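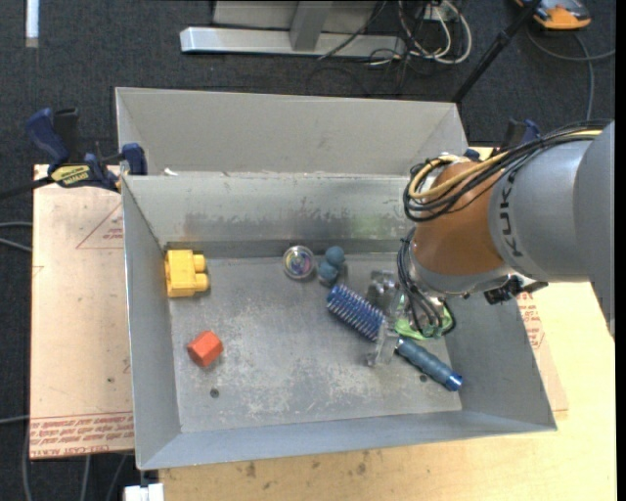 Page last changed: August

Skamer bin-picking build: call for participants

Jarska is a shared workshop in Starnholm. Members have wood, metal and electronics benches, and one bay is set aside for Skamer, a long-running build that uses a robot arm to take mixed household things out of a bin. We want six people to join the build for the coming season. You do not need to be a member of Jarska to apply.

What the build is

The arm is a KUKA. It reaches into a gray sheet-metal bin with tall sloping sides and has to get hold of one object, lift it out and put it down somewhere useful. The objects are whatever we have: toy blocks, a hairbrush, a round clear container, and other things that come in from people's homes. Hard, square things are mostly easy. Clear things and things with bristles are not.

The software side works well enough to be annoying. It finds an object most of the time and picks a place to grip it, and then loses a good share of those on the way up. Last season we logged 1206 attempts, and the notes on why each one failed are uneven. Some say "slipped." Some say nothing. Part of this season's work is to do that better.

The hardware side needs more hands. The bin is held to a wooden tabletop with bar clamps, and we would like a proper mount that comes off in a minute and goes back to the same place. The cables on the wrist need to be routed again with proper strain relief. The gripper fingers want a second version, and probably a third. We also have acrylic sheet with the protective paper still on it, and plans for guards and a drop-off tray to be cut from it.

What you would do

Everyone does some of the running and some of the building. In a normal session two people run picks and write the log while the others are at the bench. We swap halfway. Beyond that, we are looking for people to take on the following:

Mounts and fixtures. Measuring, drawing, drilling, bending sheet metal. You should be able to make a bracket that fits on the second try.

Gripper fingers. Drawing parts, casting or printing them, fitting them and wearing them out. Two places.

Cabling. Crimping, sleeving, labeling both ends of everything. If you have done this for a living, please say so in your application.

Software. We use Python and a small amount of C++. You would work on grasp choice and on the replay tool, which currently only Satish understands.

Logging and test sets. Choosing objects, deciding what goes in the bin and in what order, and keeping the record straight. This suits a careful person with no technical background at all. Spreadsheet experience is enough.

Who can apply

You must be 18 or over and able to come to Starnholm in person. There is no remote work on this build, including for the software place. You should be able to stand for a couple of hours and lift a toolbox, or tell us what you need changed so that you can take part. The bay is on the ground floor and the doors are wide.

You do not need to have worked with a robot arm before. Everyone takes the arm safety session before their first evening in the bay, even people who do this at work. Until you have taken it you can be at the bench but not at the controls. Closed shoes, no loose sleeves, long hair tied back.

Time

Sessions run from 6:30 p.m. to 9:30 p.m. on two evenings a week, from September to March. We ask for at least one of the two. If you miss a session now and then, send a message beforehand. If you miss a month, we will offer the place to someone on the waiting list.

Money

This is not a paid job. Participants get free use of the Jarska benches during session hours and a materials allowance of 200 dollars each for the season, paid back against receipts. Parts bought for the build stay with the build. We pay for parking in the lot behind the building -- bring the ticket in and we will stamp it.

There is one exception. We are paying a small fee to one person to write up the season in the spring: the design of the mount, the finger versions and the cleaned-up log. This is roughly two weeks of work spread over April and May. It is open only to people who took part. Mark it on the form if you are interested, and we will talk about it in February.

What happens to the results

Drawings and logs are shared with all participants and put on the Jarska page at the end of the season. If you draw a part, your name goes on the drawing. If you would like to be left off, that is fine too. The Nambiar evening group, which builds small walking machines in the next bay, borrows our finger designs and we borrow their scales. Please ask before taking the scales.

How to apply

Pick up a form at the front desk or ask for one by e-mail through the contact page. It is one side of paper. Tell us:

which of the jobs above you want, and a second choice

which evenings you can come

one thing you have built or repaired, and what went wrong with it

A photo of the thing is welcome -- a phone picture is good enough. We do not need a resume or references.

Forms go to Satish Chowdary, who runs the bay. He will invite people in for a short visit in the first half of September, usually half an hour, during which you can see the arm run and ask questions. Bring an object from home that fits in one hand and that you do not mind getting scratched. It will go in the bin.

Applications stay open until the places are filled. People on the waiting list from last season have been written to already and do not need to send a new form, unless they want to change jobs.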